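Ovia 6 simulation package: notes from the first evaluation

Estura has released version 6 of Ovia, its simulation package for gripper cells, and we have been running it on a trial license. The package is sold as an add-on to the Windo controller and can also be licensed by itself for offline work. This item covers what is in the box, how it behaved on our test cell, and what a shop should check before paying for it.

Ovia is built for one job. It loads a cell layout, an arm model and a gripper model, then renders what a wrist-mounted camera would return while the arm runs a program. The output is a set of still frames, joint positions and contact events with a shared time base. The intended use is testing pick programs and training part-finding software before the hardware is on the floor.

Installation took one morning. The installer checks the graphics driver first and stops if it finds an old one, without saying which version it wants. The number is in the release notes, under known issues. After the driver update, the rest of the setup ran without errors. The license server is a separate download and has to be on the same subnet as the workstation.

For the test cell we used a bench layout with a Belkadi two-finger gripper, which is in the stock library. The library model includes finger geometry, stroke limits and a force curve. Custom fingers can be imported as mesh files, but the collision shape is not generated at import. It has to be built by hand in the tool editor or the fingers will pass through parts. The manual covers this in one paragraph of the tooling chapter, and it deserves more space than that.

We generated 2768 frames over two days of unattended running. The frames came from 40 starting poses, with lighting direction and surface tone varied between runs. Camera placement was left at the library default, close in on the wrist, so the view is tight and the gripper fingers intrude on it in many poses. 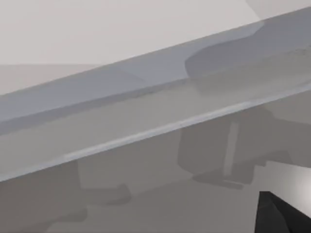

Tight views are the hard case for part-finding software. When one surface takes up most of the view, there are few corners to match against, and shadow outlines can be mistaken for part edges. Ovia has two settings that matter in this situation. The first is shadow softness, which is global and applies to every light in the layout. The second is the surface noise level, which is set per material and defaults to a low value. We left both at default for the first pass and raised the noise level for the second.

The second pass gave better results in our matching software. With the default materials, the matcher reported false edges along shadow boundaries in enough frames to make the set unsuitable for training by itself. Raising the noise level reduced the problem but did not remove it. Users with plain gray layouts should plan to assign materials before generating a large set. Material assignment is done part by part, and there is no batch command in this release.

Segmentation masks are written with each frame. Gripper fingers get their own label, separate from the arm, so frames with a finger in the foreground can be filtered or masked with a short script. Shadows are not labeled. Estura lists a shadow mask as planned for a March update. We would not buy on the strength of that, but it would address our main complaint.

Contact handling is adequate for rigid parts. Finger closure stops at the collision shape, and the contact event appears in the log on the same time step. Sliding contact is less steady. A part held near the fingertip will sometimes creep during a long move, even with friction set high. Shortening the physics step fixes the creep at the cost of run time. Soft parts and cables are not supported.

Program transfer to the Windo controller worked on the first attempt. Joint limits and speed caps carry over, and the controller rejects any move that exceeds them. Tool offsets do not carry over if the tool was renamed in Ovia, and the controller gives no warning. Check the offset table by hand after every transfer and run the first cycle at reduced speed.

The single-seat license is priced at 1170 dollars per year, with the Belkadi tool library included. Floating licenses are quoted on request. Support is by ticket only. Our two tickets, one on the driver check and one on mesh import, were both answered the next working day.

Shops that already run Windo controllers and handle rigid parts will get use out of the package as it stands, mainly for reach checks and early program testing. For those whose interest is training images, the trial license is the place to start. It does not limit frame count, and it runs long enough to produce a full set and test it against real camera output from the cell.

Trial keys are issued through the Estura customer portal. Keys requested by January 31, 2019 include access to the sample layouts.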